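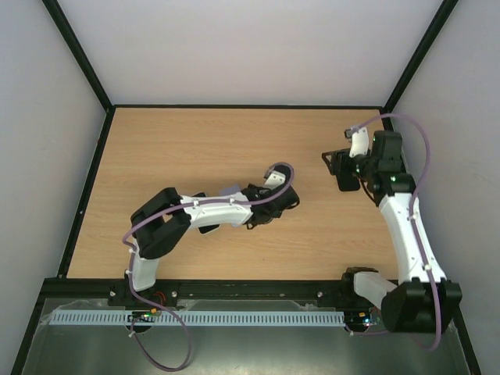

Court Transcript Reviewers (Grand Jury and Inquest Records) - fixed term, part time

Opportunities > Research and Policy > Justice Records

Iner is seeking reviewers for the second stage of the Bermúdez Transcript Study, which examines how witness evidence is presented, tested and recorded in proceedings that decide whether a charge is laid. The first stage covered coronial inquests. The second stage covers grand jury records released under court order, together with the exhibits lists and prosecutors' directions that accompany them.

The work

Reviewers read released transcripts and code them against a fixed scheme. Each transcript is coded by two reviewers working separately, and differences are settled by a third. The scheme records:

- the order in which witnesses were called
- whether a prior statement was put to the witness, and by whom
- any instruction on the law given to jurors, and the point at which it was given
- questions asked by jurors, and whether they were answered
- redactions, by type and length.

Reviewers do not assess guilt, and are not asked whether a decision to charge was correct. Comments of that kind are removed from the coding sheet before analysis.

Transcripts are supplied as page scans with searchable text. Coding is entered in Tronex, a browser-based annotation program. Training is provided and takes two half-days, both online. A laptop or desktop computer is required; the program does not run properly on phones or small tablets.

Hours and payment

The term is 80 hours, worked between the start of September and the end of the study period. Hours may be spread as the reviewer chooses, provided that at least one batch is returned each fortnight. A batch is 200 pages. Payment is $4,000 for the full term, made in two instalments of $2,000: the first at the midpoint and the second on return of the final batch. Training time is counted as part of the term.

Who may apply

Applicants must have:

- a completed degree or diploma in law, criminology, journalism or a related field, or equivalent work experience in a court registry or transcription service
- a good command of written English
- the ability to apply written rules consistently, including rules they might have drafted differently.

Experience with jury proceedings is useful but not required. Current employees of a prosecuting authority or police service are not eligible. Anyone who has acted in, reported on or given evidence in a matter under review must declare it and will not be assigned records from that matter.

Some of the material describes fatal shootings, deaths in custody and injuries in detail. Reviewers may decline a batch without giving a reason - a replacement batch will be issued and payment is not affected.

Confidentiality

All records have been released publicly in some form. Reviewers must still sign an undertaking not to publish names taken from the transcripts, or to contact witnesses or jurors, during the term of the study.

How to apply

Send a résumé of no more than two pages and a one-page letter stating relevant experience and any declared interests. Applications close Sun 6 June. Shortlisted applicants will be sent a short coding exercise, which is unpaid and should take less than an hour. Late applications will be held for the reserve list only.

Contact Iner | Privacy | Copyright Iner, all rights reserved | Back to top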